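Herrero resampling

From the Fovita robotics wiki

Herrero resampling (also Herrero loop, or just "the loop" in older notes) is a method for testing robot manipulation policies in simulation. A policy is run on a rendered tabletop, the failed runs are sorted by where they went wrong, and new starting layouts are drawn close to the failures. Developed at Fovita by Stojan Trajkovski. First written up in an internal note dated May 21, 2018. Named after the Herrero test bench, where the first layouts were measured, not after a person.

Background

Testing a policy on a real arm is slow. Somebody has to reset the table after every run, and the resets drift – a cup ends up a little to the left, then a little more. Simulation fixes the reset problem but brings another one. Layouts drawn evenly at random are mostly easy, and a policy can score well on them while still failing badly on a small set of awkward ones.

Earlier practice at Fovita was to draw 2000 random layouts and report one success rate. Trajkovski's note argued that this number hid too much. Two policies with the same score could fail in completly different places.

Method

The loop has two stages. In the first, the policy runs once on each of the 2000 random layouts. Every failure is given one label: missed reach, bad grasp, collision, drop, or timeout. Labels are assigned by script from the simulator state and not from the rendered views.

In the second stage each failed layout is used as a seed. Object positions and rotations are nudged by small amounts and the policy is run again. 48 neighbors per seed in the standard setup. If most neighbors fail too, the seed is marked as a region. If most succeed, it is marked as a stray and dropped from the report.

Object types stay fixed during the second stage. Swapping a cup for a bowl counts as a new layout, not a neighbor. Lighting is fixed as well, and so is the camera.

Scene set

Layouts are built in Bastell, the in-house scene tool. It places a fixed arm model, a table and a pool of household and sports items, then settles everything under gravity before the first control step. Anything that rolls off during settling is left where it lands. Long items are kept in the pool on purpose, they can reach past the table and they block approaches that look open from the side.
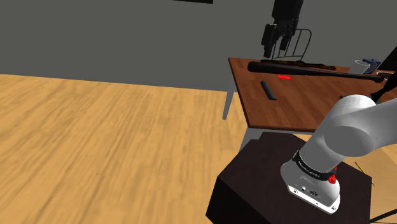 Simulated tabletop layout with a black bat across the back of the table. The robot's base is at lower right.

Views like this are stored with each run so a person can check the labels later. The policy may or may not be given the same view, depending on the test. Occlusion by the arm itself is not corrected. In layouts where the base or shoulder covers part of the table, a policy working only from that view has to cope or fail.

Results

The first full report compared 5 policies. In total the second stage produced 2664 failed neighbor runs, most of them from a fairly small group of regions. Missed reach was the most common label, bad grasp second. Collisions were rarer but clustered tightly, nearly always next to a long item lying near the far side of the table.

Ranking changed too. The policy with the best plain success rate had the largest regions – it failed seldom, but when it failed it kept failing nearby. A weaker policy had mostly strays. Retraining on layouts drawn from the regions shrank them for all but one of the policies. The exception was never explained in the note.

Limits

Small nudges are not the same thing as real placement error. The note says so itself. Regions found in simulation were only spot-checked on the Herrero bench, and contact with thin objects was the weakest match. Sticks and pencils in particular slid farther in simulation than on the bench.

The single label per failure is also a problem. A run that clips something and then drops its object is logged as a collision, since only the first event counts. Later users have asked for a full event list. Timeouts are worse, they lump together policies that hover and policies that never leave the start pose.

Cost is the other complaint. A bad policy gives many seeds, so the worst policies take longest to test.

Variants

Ovumlow is a cheaper version which stops sampling a seed once the outcome is clear enough either way. It gives the same region and stray marks in most cases but tends to call borderline seeds strays. Added to Bastell in March of the following year. Default for nightly runs, the full loop is still used for anthing that gets published.

See also

Bastell (scene tool)
Failure labels
Herrero bench
Ovumlow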